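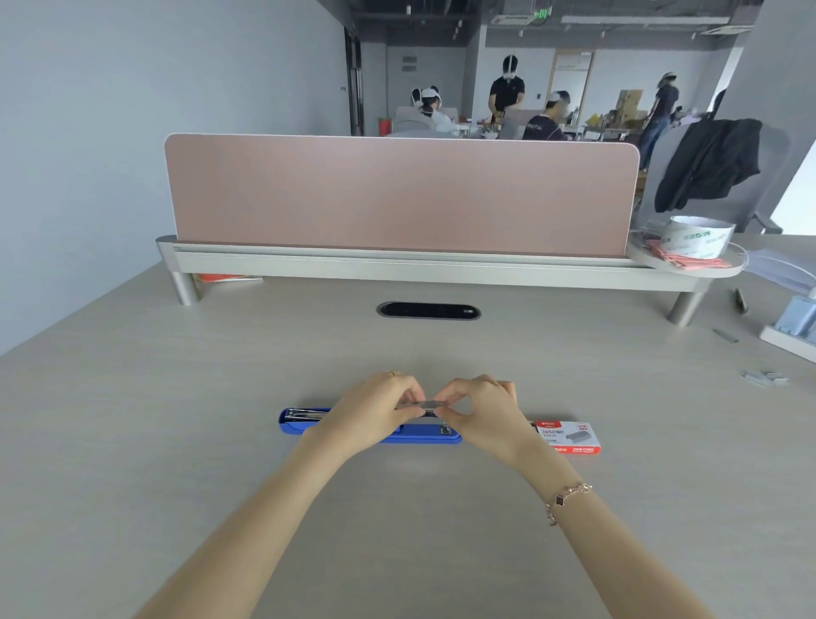

Refilling the blue stapler with a strip of staples, the 24/6 box beside it.

Ticket 1176 — Stapler jams after refill
Raised by: Lemlem Worku
Status: waiting on requester

Hi all, sorry to bother you with something so small, but the blue stapler has me beaten. I put a fresh strip in on Friday and it managed 2 sheets happily enough, then folded every staple flat on its side after that. I've had the strip out and in again more times than I'd like to admit!

Reply from Karim Erraji:
Hi Lemlem, no bother at all, I'm rather fond of a stapler problem. Could you slide the strip out and check for a bent staple at the front of the channel? They're little devils to spot — a torch helps. Put the strip back legs down, close the top gently and try it on scrap paper. If it still jams, pop it in the internal mail and I'll have a proper look, and you're welcome to my spare in the meantime.

Recent tickets
Wurkon chair won't stay up
Pekora label printer, faint print
Zadance lamp flickering
Desk drawer key missing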